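Join Our Study of Small Businesses That Take Crypto Payments
Stikineck Research, Tuvdale office
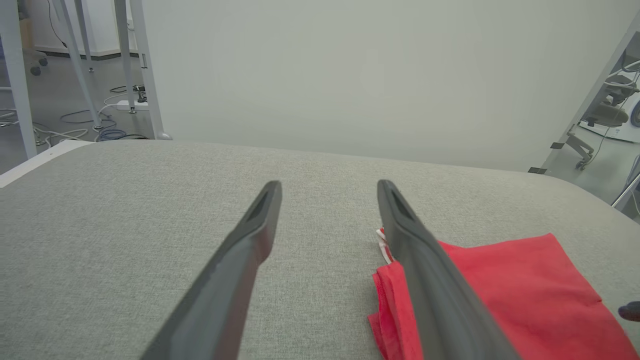 What we're looking for

We want to talk with people who run small shops, food stands, repair businesses, studios and one-person services, and who accept cryptocurrency from customers or plan to start this spring. Coffee carts, piano teachers, bike mechanics, bakeries, web designers: if you sell something and someone has paid you in bitcoin or a stablecoin, we would love to have you!

Most of what gets written on this subject is written for traders. Much less of it covers the bakery owner who has to decide at closing time whether to keep the day's coins or turn them into dollars, and that decision is the one we care about. How do you set prices? What do you tell a customer who wants a refund after the price has moved? Who on your staff knows how to use the wallet, and what happens when that person is on vacation?

Our first round was a short online survey, which 1,679 business owners filled in. The answers were great, and they left us with a long list of questions that a survey form can't handle. So the second round is conversations, and we have room for 27 businesses.

What you would do

You would have one opening interview with us, by video or at our Tuvdale office, which takes an hour or a little more. After that you keep a simple log for 18 weeks. It's a one-page form with space for the payments you took in crypto that week, what you did with them, what fees you paid, and anything that annoyed or pleased you. Most people in our trial run filled it in with a cup of coffee in hand and were done before the cup was. If nothing came in that week, write "nothing" and send it anyway, as quiet weeks are useful to us too.

We finish with a second interview, usually shorter than the first, and you're welcome to bring a partner or employee along to either one.

Who can take part

You need to be 18 or older, own or manage the business, and be based in the United States. Your business should have no more than nine people working in it, counting yourself. You do not need to be an expert, and you don't need to be a fan of crypto either. If you tried it, disliked it and are close to dropping it, please write to us. We have plenty of happy users signed up already and would like some grumpy ones.

We can't include exchanges, mining operations, or businesses whose main product is a token or coin.

Pay and privacy

Participants get $75 for each interview and $15 for every weekly log, paid in dollars by check or bank transfer at the end of each month. We never ask for private keys, recovery phrases, passwords or access to your wallet. If you get a message using our name that does ask for those things, it isn't from us, so please don't answer it.

Business names are taken out of our notes before anyone starts the analysis, and you can leave the study at any point and keep what you've earned up to then. The findings will go into a free guide called Cù, written in everyday words for other owners. Every participant gets an early copy and a chance to argue with it.

How to sign up

Send a few lines to Đức Mai, who runs the interviews, at the Stikineck office in Tuvdale. Tell us what you sell, which coins you take, how long you've been taking them, and the best time of day to call. No résumé or long application needed. Owners near Produlville can also ask for an in-person visit, since we'll be there for part of March.

We read everything that comes in and will reply either way. Interviews can start as early as 7 a.m. for those of you who open before the rest of us are awake.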